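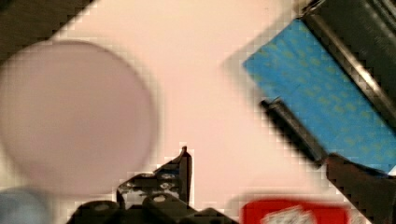
一张白桌子上的厨房

搬到Clallitz以后,我写博客的时间变少了。今天是8月18日,外面下雨,我决定把这篇文章写完。我的中文还在学习中,如果有的句子读起来奇怪,请大家原谅,也欢迎留言告诉我。

这篇想写的是厨房用品:我怎么选,怎么放,还有哪些东西我觉得可以不买。七月的时候,朋友Adjoa Ametepe问我,一个人住,厨房里最少需要什么。我当时回答得很快,说锅、碗、刀就够了。后来我自己列了一张单子,竟然写了51样。我看着这张单子,有一点不好意思。

于是我开始减少。我的方法比较笨:把东西都拿到桌子上,一件一件地想,上个星期有没有用过它。用过的留在左边,没有用过的放到椅子上。椅子很快就满了。第一轮结束,我留下了15样。其中有几样是因为舍不得,例如我母亲寄来的茶匙,它太小,舀糖要舀很多次,可是我每天早上都用它。

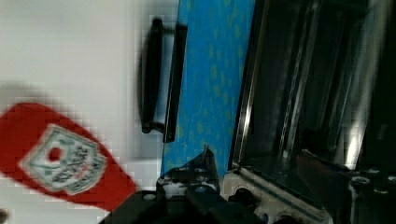 调料是我觉得最难整理的一类。在老家的时候,我们家只用盐、柠檬和干的香草,所以刚来这里时,我对超市里那一排一排的瓶子很好奇,每一种都想试。结果冰箱门上全是只用过一次的酱。现在我给自己的规定是,同一种味道只留一瓶。红色的番茄酱瓶子,标签上有一个圆圆的番茄图案,这样的我可以留下,因为不用读字也知道里面应该是什么味道。对一个外国人来说,这种标签很亲切。那些满满都是小字的瓶子,我常常要查词典,查完以后菜已经凉了。

关于盘子和碗,我的想法改变过。以前我喜欢买一整套,颜色完全一样,觉得这样才算整齐。楼下的Živko Vidmar先生看过我的柜子,他说一整套的东西打破一个就全部难看了,不如一开始就各买各的。我想了很久,觉得他说得有道理。所以后来我买东西,只要求颜色浅一点,粉的、蓝的、绿的放在一起也不会吵架(这个说法我是从中文老师颜天福那里学来的,我很喜欢)。

沥水篮也是这样。我原来有3个,大的洗菜,中的洗水果,小的不知道做什么用,是买大的时候送的。

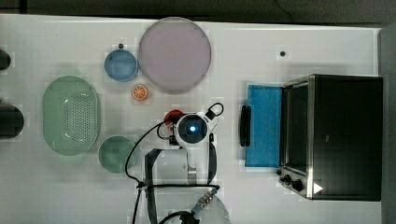 现在我只用一个椭圆形的,洗米除外,因为米会从孔里跑出去。洗米我直接用碗,用手挡着慢慢倒水。Adjoa说她家里也这样做,看来这个办法在很多国家都有。

然后是烤箱。我租的房子没有大烤箱,只能买放在桌面上的小烤箱。买之前我量了桌子,量了两次,还是忘记了一件事:门打开的时候也需要地方。我的第一个位置靠着墙角,门只能开一半,每次拿盘子都要斜着出来,有一次烤好的茄子全部滑到了地上。所以我想提醒和我一样没有经验的人,请先把门的空间算进去,再决定烤箱放在哪里。烤箱旁边最好还留一块空的地方,可以放一条叠好的毛巾,热的盘子拿出来就能马上放下。毛巾要叠得平,不要卷成一团,这一点我也是后来才学会的。

水果我一般不放进柜子里。橙子切开以后,我喜欢就放在桌上,谁经过谁就吃一块。虽然现在经过的人只有我自己,但是习惯没有改。以前在Simiyu街合租的时候,Sointu Kettunen每天晚上切橙子,她切得很薄,我切得很厚,我们为这件事争论了整个冬天。

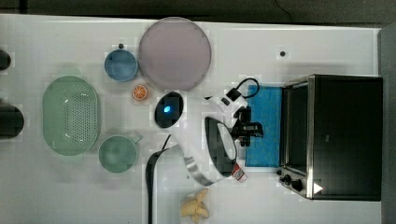
白桌子上:圆盘子、绿色沥水篮、切开的橙子,烤箱旁边是叠好的蓝毛巾。

最后说一下摆放。我试过按大小放,也试过按颜色放,都坚持不到一个月。现在我按照做饭的顺序放:洗的东西在左边,吃饭用的在中间,加热的在右边。这样做饭的时候,人是从左走到右,不需要来回转身。左撇子的朋友也许应该反过来,我没有试过。

椅子上剩下的那些东西,我装进了2个纸箱,一个送给了Adjoa,另一个还在门口。里面有一个压蒜的工具,我昨天又把它拿回来了。

下一篇我想写怎么洗很难洗的烤盘。如果你有好的办法,请写在评论里,我会一条一条认真读。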